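Last updated: May 2, 2018

4.2 Reset rules for wiping and marking tasks

Of all the rules we tried at Braltthorpe, the ones for resetting the work surface taught us the most. A wiping trial is only as good as its starting state, and before March each operator had a private idea of what "clean" meant. One accepted faint smears, another scrubbed until the surface shone, and our scores drifted with the shift schedule. It was a wonderful thing to find, since it could be fixed with a page of plain text.

The rule we settled on (Figure 3) has the operator record leftover marks before each trial, with the gripper nearly closed and empty.
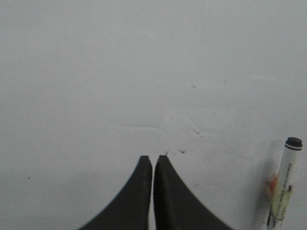

Figure 3. Wrist view with a marker at right and faint residue beyond the fingertips.

Residue is allowed under the rule, but it must be logged. We ran 100 trials with 4 operators and asked each to grade the surface on the Arancibia sheet, which has seven levels. Agreement improved quickly once the sheet included reference pictures, and new operators needed roughly 12 practice gradings to catch up. We would love to see other labs try this! The sheet needs no special hardware and works just as well with the Nerneo arm.

Comments

Trudy Ruddock: Do you grade again after the trial, or only before?

Ysaline Perrin: Both, same sheet. The second grade goes in its own column.

Trudy Ruddock: Thanks, we'll try it on the Raltivitz bench.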